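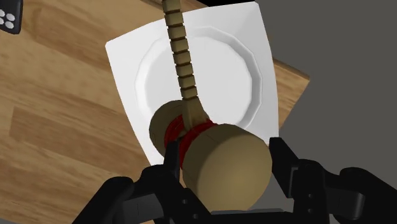 *Image: Golestani Visuals*

**Progress report to Nikovdale Fund: Brorero race pricing project**

Prepared by Aldana Cabral, with figures from Hok-lam Pan

This report covers work up to the end of May. The grant pays for one thing: a set of our own win prices for harness races, made before the betting market opens, so we can test whether they hold up against the final odds.

**Race records**

The agreement called for 3000 past races to be entered and checked. We have 2395. The rest are on paper charts from the two smaller tracks, and those take longer to enter than we planned for. Scratched horses are the main trouble. The charts often leave them in the running order with no mark, and each one has to be matched against the steward's sheet. Touran Kazemi is doing this work and expects to finish by August.

**The model**

Version 6 is in use. It drops the driver rating that we described in the last report. The rating helped on older races but made the prices worse on newer ones, mostly where a driver had changed stables. Hamidreza Shokri has put in a simpler term for post position and track length. The short tracks still give us trouble from the outside posts, where our prices come out too low on horses with early speed.

No live bets have been placed under the grant, and none will be until the Fund has signed off on the staking rules. Savvas Sarantis has the draft rules. They cap any single bet at a fixed share of the bank and stop all betting for the month if the bank falls by 30 percent.

**Paper trading**

We started logging paper bets in March. A bet is logged only when our price and the market price differ by more than the margin set in the agreement. Results are behind the closing line in the early races on each card and slightly ahead in the later ones. The sample is too small to say why. The full log is in the shared folder, including the bets we entered late and have since struck out.

**Costs**

Spending is under budget on staff time and over on data. Stellness raised its fee for the odds feed in April. We have moved money from the travel line to cover it and are not asking for more.

**Next period**

- Finish the paper charts.
- Rerun version 6 on the full set of records.
- Fix the outside post prices on short tracks.
- Send the staking rules to the Fund for comment.

We need a decision from the Fund on whether dead heats should count as half wins in the test results. Hok-lam has run it both ways and can send either table.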